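# Opening up an old workstation: speaker notes

Thu 2 June, Rindstead library, upstairs room. Kettle first, start when people have sat down. 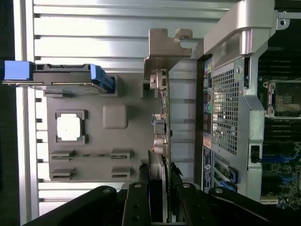
Right, so the reason I wanted to do this talk is that most people I know have owned a computer for half their lives and never once had the side off. I hadn't either until I was well past thirty! I thought it would all be solder and danger. Then Ariel Panganiban handed me a screwdriver and a dead tower from the Plutamano office and said have a go, and I was hooked by teatime. What surprised me was how much of it is made to come apart in your hands. Look for the blue tabs on the drive caddy (there's one at each end) – on a lot of these office machines, a bright colour is the maker's way of saying "hold me here". Get people to find both before I say anything more.

PAUSE. Let them look. Somebody will ask what a caddy is: it's a tray the hard drive sits in, so you're handling the tray and not the drive.

## Before you touch anything

- Shut down properly, pull the mains lead, then press the power button once
- Touch bare metal on the case
- Mug or saucer for screws (pass mine round, the one with the chip)
- Take a photo on your phone. Then another one. I've never regretted a photo yet and I've regretted plenty of screws

Tell the Pascual story here, but keep it short. That was the machine I put back together in April with 6 screws left over, and it ran perfectly well, and I still don't know where they came from. They're in a jam jar on my windowsill.

## The card in the middle

Switch to the pointer. Expansion card, seen from its edge, so it just looks like a thin green and black strip with bits on it. The bracket at the top end is what fixes to the case, and that's the bit people forget. They pull and pull at the card and the bracket is still screwed down. Undo the bracket first, then look for a catch at the slot, then ease it straight out. Don't rock it end to end, I did that once and felt sick about it for a week.

Say something about the round capacitors further down the board: don't poke them, don't hold the card by them. Edges only. If a capacitor has a domed or crusty top, the card is probably on its way out. Pass round the bad one from the Nirnis box so they can see what bulging looks like.

## Drives and data

Kathleen Ní Mhurchú asked me to cover this properly, as her group had 134 old machines through the door last year and most came in with family photos still on them. So: copy what you want, wipe the drive, and if it won't wipe, take it out and keep it. A drive in a drawer is fine.

The power supply you leave alone. Unplug it, unscrew it, swap it whole, never open it. SAY THIS TWICE.

## Hands-on

Two towers per table, about 100 minutes if nobody's locked out of the room after. Side off, caddy out, caddy back in. Anyone quick can try the card.

Bring: spare bulbs for the clip lamps, long extension lead, biscuits.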